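STRICKLAND, SECOND SERIES
Production meeting, minutes

Held Thursday, Ciria production office, Jitudbridge Studios. Meeting opened 10.00.

Present: series producer (chair), line producer, script editor, first assistant director, studio director, production designer, sound supervisor, post-production supervisor, publicity lead, production coordinator (minutes)

By phone: Vover commissioning, for items 2 to 5 only
Apologies: costume, composer

1. Minutes of the last meeting and matters arising

Minutes agreed with one correction. Under "Transmission", the line "Vover has accepted a late evening slot" should read "Vover has offered a late evening slot". The chair asked for the corrected version to be sent out and the old one deleted from the shared drive.

Matters arising:

Title sequence. The shorter version has been delivered. It drops the street shots and goes straight to the front door of the boarding house. Vover has approved the picture but not the music edit. See item 6.

Rehearsal room. The heating has been repaired. The room is available from Monday mornings as before.

Parking passes. Closed.
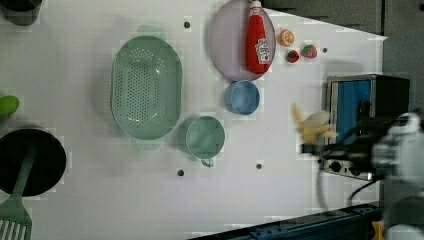 2. Scripts

Episodes 1 to 5 are locked. Episode 6 is with Vover for final notes. The script editor reported that the notes so far are small and mostly concern the length of the opening scene.

Episode 7 remains the problem. The present draft removes the landlord from the story for the whole of the second half, and the read-through confirmed that the subplot about the sold piano does not hold without him. Two ways forward were discussed:

(a) Restore the landlord to the final scene only, with no other change.
(b) Move the piano subplot to episode 5 and replace it.

Option (b) would mean unlocking a script that has already been broken down for schedule and budget. The line producer would not support this. Option (a) was agreed, subject to the writers confirming that the last scene can be kept to its current length. A revised draft is due before the next meeting.

The clearance report on character names was received. One name has to change: the dentist in episode 3 shares a full name and a profession with a real person practising in the same county. The script editor will supply three alternatives for checking. All call sheets and the cast list to be reissued once the new name is cleared. The old name also appears on a brass plate already made by the art department, and this will need to be remade.

Commissioning asked whether the Christmas story in the final episode could be made less tied to the season, so that the episode can be repeated at other times of the year. The chair said that the carol singers could not be removed without losing the ending, but that references in dialogue could be thinned. Script editor to mark up possible cuts.

3. Studio recording

The audience seating plan has been signed off by the studio at 253, including wheelchair spaces and the seats held back for cast guests. This is fewer than for the first series. The loss is on the left-hand side, where the new staircase set blocks the view from the end of each row.

Ticket applications stand at over 2000 for the run. The ticketing desk recommended over-issuing at the same rate as last time. The studio director noted that people were turned away on several nights in the first series and that complaints followed. It was agreed to keep the rate for weeknights and lower it for the final recording, when fewer people are likely to stay away.

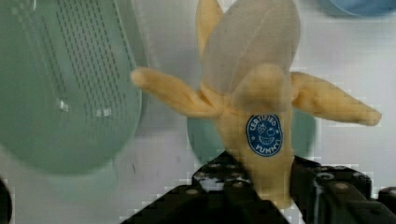 Wording on the ticket will be changed to say plainly that a ticket does not guarantee entry. Doors to open earlier than last year, with the warm-up starting as soon as the last row is filled. The first assistant director asked that the warm-up act be given a hard stop. Recordings overran in the first series partly through a late start on the floor, and the studio charges for any time past the booked hour.

Order of recording on the night was discussed. The studio director wishes to record in story order wherever possible for the benefit of the audience. Scenes with heavy costume changes will be recorded the afternoon before and played in on the monitors. The sound supervisor asked for a full list of played-in scenes for each episode no later than the camera rehearsal, so that the laughter can be picked up on separate tracks. In the first series this list arrived on the day and in one case not at all.

4. Sets and schedule

The boarding house hall, landing and dining room are standing. The staircase has been load-tested and passed. The landing wallpaper reads too dark on camera and will be toned down by the scenic painters before the first camera day. No cost to the production.

The exterior of the bus depot moves from studio to location. Jitudbridge council has given permission in principle for a night shoot in the old depot yard, on condition that residents in the facing street receive written notice and that all lighting towers are down by 23.00. The first assistant director regards this as workable if the scene is shot in one direction only. The studio director to confirm a revised shot list.

Wet weather cover for the depot night is the dining room scene from episode 4. Cast for both scenes must therefore be called. 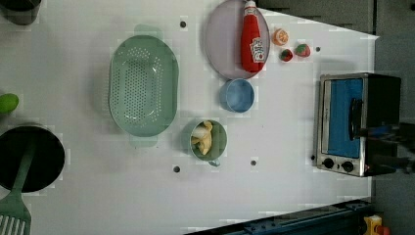 The line producer reported that the move saves build costs but adds a unit move, a generator and security. The net effect on the budget is small. The contingency has not been touched. A weekly cost report will go to Vover from the first recording week, in the format used for the pilot.

5. Transmission and publicity

Commissioning confirmed that Vover would like to release the series weekly, with no early release of the full run. The late evening slot is offered for the linear channel. The chair repeated the view of Ciria that the first series found its audience in an earlier slot, and that the content does not call for a late one. Commissioning will take this back. No decision expected before the edit of episode 1 has been seen.

The press launch will be a screening of episodes 1 and 2 followed by a short question session with the main cast. Publicity lead to propose venues. Cast availability is limited by a theatre run for one of the leads, so only daytime dates can be considered.

Stills. The unit photographer is booked for two recording nights and the depot shoot. Agents for the main cast have asked for the same picture approval terms as before: a fixed share of rejections per person, with replies inside the working week. Agreed.

Publicity reported a leak of story details on a fan forum, traced to an early draft of episode 2. The details are now out of date. No statement will be made. All scripts to be watermarked by recipient from the next draft onwards, paper copies included.

Commissioning left the call at the end of this item.
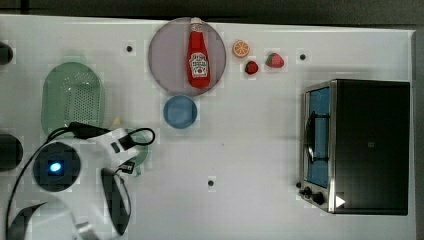 The chair asked that the slot discussion be kept within the meeting until Vover has replied in writing, and that no department mention likely dates to cast or agents. Publicity will continue to use "next year" in all written material.

6. Post-production

Edit rooms are booked from the week after the first recording. The post-production supervisor set out the delivery order: picture lock, sound, grade, subtitles, final review. Vover has shortened its own review period, but has asked for files in a new format. A test file will be sent this month so that any fault is found before episode 1 is due.

Title music. The edit made to fit the shorter sequence ends on an unresolved note. The composer has been asked for a new ending and not a fade. Awaiting reply.

Laughter. It was confirmed that only laughter recorded on the night of each episode will be used on that episode, with the exception of pick-up shots. The sound supervisor asked for this to be minuted.

Running time. Episode 1 of the first series was cut very late after the end credits were found to be too long. The credit list for the new series will be fixed before picture lock. Departments to check spellings.

7. Actions

Script editor: revised episode 7, alternative names for the dentist, marked-up cuts for the final episode
Studio director: depot shot list, list of played-in scenes
First assistant director: notice to residents, agreed stop time for warm-up
Production designer: landing wallpaper, replacement plate
Line producer: revised depot costs, cost report template
Publicity lead: launch venues, script watermarking with coordinator
Post-production supervisor: test file to Vover, chase composer
Coordinator: corrected minutes, ticket wording, reissued cast list once name cleared

8. Any other business

The sound supervisor reported a hum on the floor of the main studio near the dining room set. The studio engineers believe it comes from the ventilation plant. It must be cured or switched off during takes. Coordinator to raise with the studio.

Canteen hours on recording days will be extended to cover the supper break. The last order time is still to be confirmed.

Next meeting: same day and place next week, at 11.00 to allow for the costume fitting call.

Meeting closed 12.20.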